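Home | Programme | Speakers | Notes | Past talks | Contact

SIMULATED KITCHENS, REAL MARKS: what the robotics club did with a year of virtual robots
Speaker notes, Lorkville teachers' evening, 2018-02-01
Ye-seo Hyun

Opening. Don't thank everyone twice. Say who I am, say I supervise the after-school robotics club, and say straight out that I was against moving it into simulation. I'm still partly against it. People who came for a sales pitch can have the biscuits.

How it started. The club used to build small wheeled things that followed tape. They broke, the kids fixed them, we went to the regional day and came mid-table. Then the school bought licences for Pera, the simulator, and I was told the students would now "work with humanoid-class hardware". No hardware came. What came was a login sheet.

Pause here, someone usually laughs.

The task. Students drive a two-armed robot around a virtual home and try to do ordinary jobs with it. Move to a spot, line up a gripper, close it, take the thing somewhere else. Each attempt is a run and each run is logged. Over the year the club logged 3,422 runs. That number went in the newsletter. I'd like to spend a while on why I don't think it should have.

First slide.
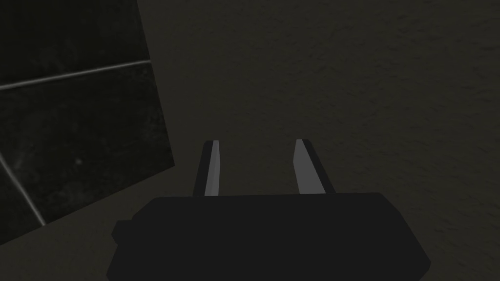
Gripper open, nothing between the fingers. Pera, club session.

Let them look at it for a bit before talking. Then ask the room: is this a good run or a bad run? Hands up for each. You can't tell, and neither could the students when I gave them single stills like it. The jaw is open and the surface behind it is plain. It could be before a grasp or after a drop, or the student could be practising with the wrist view and not trying to pick up anything at all.

The point for teachers: a still from a simulator looks like evidence and we mark it like evidence. I had students handing in a folder of stills as their "results". Some got good marks for it, from me, in the first term. I've changed that. A still now needs the run log beside it and two sentences saying what the student was trying to do. The two sentences are where most of the learning shows up, or doesn't.

Next bit is on the numbers. Go slowly.

Of those 3,422 runs, 108 were ones a student had planned in writing before starting. The rest were just having a go. I've got no quarrel with having a go, it's a club, it's meant to be fun. But the newsletter treated them as the same kind of thing. From the 108 planned runs, 82 met the goal the student had written down. Sounds terrific. Then I read the goals. A lot of them said things like "get the arm near the shelf". Near is doing a fair bit of work there.

Four students wrote goals I'd call proper goals, with a start position, a finish position and what would count as a miss. Those four failed more often than the others. They also got better faster, as far as I could judge from sitting next to them, and I know that isn't a measurement.

If someone asks about the grading software that comes with Pera: it scores finishing. It doesn't care how. One group found that bumping a thing into place scored the same as placing it. They were delighted, and fair enough, I'd have done it too at fourteen. We had a long argument about whether that was cheating. Leave room for the audience to have the same argument, keep it to five minutes.

Second half - viewpoint. This is the part I've come round on a bit.

In the old club you walked around the table to see what your robot was doing. In the simulator you get the views you're given, and some of them are awful. Students hated the low ones, where the body fills half the screen and the arms go up past it and you have to work out which gripper is nearer. My instinct was to switch those views off. Ye-seo being helpful.

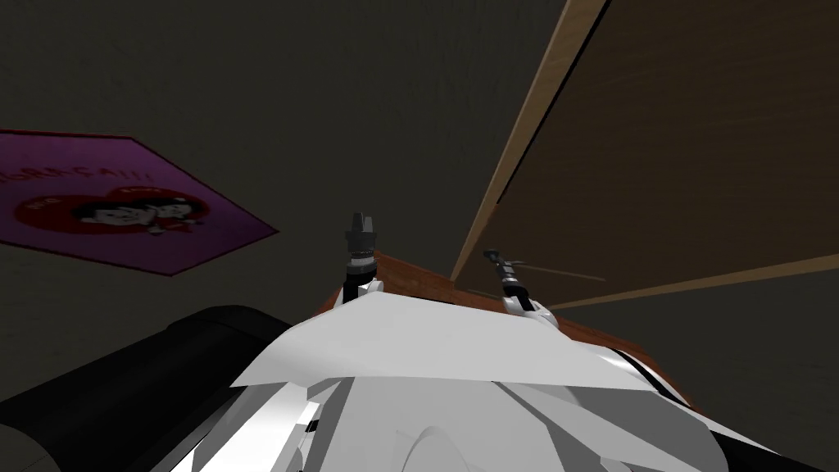
I left them on in the end, mostly out of laziness, and it was the right call. Students began asking each other questions I'd been trying to get out of them for years. How far is that from the edge? Is that arm lower, or is it only farther back? They started sketching the layout on paper from above before they touched the controls. Paper! In the virtual robot club! I've kept a stack of those sketches and I'd sooner show a parent one of them than any score sheet.

Don't oversell this. It was a handful of sessions in February and I wasn't keeping proper notes.

What I don't believe. I don't believe a student who is good in Pera can walk up to a real arm and be good with that. I haven't seen it tested here and I haven't got an arm to test it on. We asked Grodberg for a loan of one and got a nice letter back. Until a student has had a screw come loose in the middle of a run, I'm not writing "robotics experience" on a reference without the word simulated in front of it. Expect pushback from the careers table on this. Hold the line.

What we're doing next term. Half the sessions in the simulator, half back on the bench with the wheeled robots, which the kids have named Pană, all of them, same name, don't ask me to explain it. Every simulator run that gets handed in has a goal written first. No run totals in the newsletter.

Questions. If there aren't any, put the first slide back up and ask for the hands again.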